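Why I would go back to Gusville

I went to the open day at the Gusville workshop in May expecting to be bored, I'll admit, and I stayed so long that I missed my bus home to Trikville (and the one after it!). There were more than 500 of us through the door, and most seemed to drift, as I did, towards the table where the robot arms were arranging flowers.

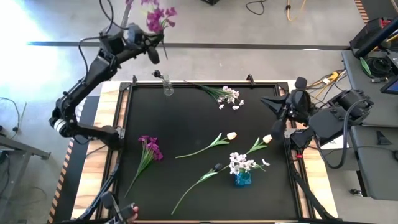

I have done church flowers for 12 years, and I know how a stem will roll away from you just as you reach for it, so I found myself willing those arms along like a proud aunt. They are slow, and I rather liked them for it. We are forever being shown machines at their quickest and cleverest, when I think people would warm to them far more if they could simply stand and watch one try something fiddly. I do hope Grestness puts on a day of its own.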